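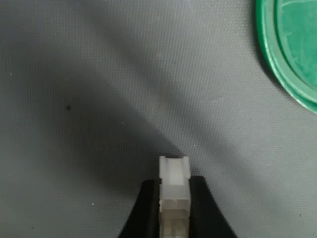
Mandagi

I've been meaning for ages to write down the grip rules we use on the small connector bench at Skevbridge, mostly so I can stop repeating them over tea. They began as a scribbled page in December and have grown a bit since (haven't we all).

The first one is my favourite. Hold the housing by its sides and leave the slotted top end clear of the fingertips, with both corner tabs showing. I know it's tempting to take a deeper bite, it feels so much safer! But if the tabs are hidden, the person checking has to take your word for it, and I'd much prefer they had a look for themselves.

Second, grip force stays at 50 per cent of the setting we use for metal parts. Please don't nudge it up on a bad afternoon – write it in the log and come and find me.

Third, finger pads get looked over every 2,000 picks, and wiped with a dry cloth at the start of each shift. The mat too, while you've got the cloth in your hand.

I'm still dithering over the rule for speed near the mat. We've been running at 70 per cent, and I'll try it slower next week.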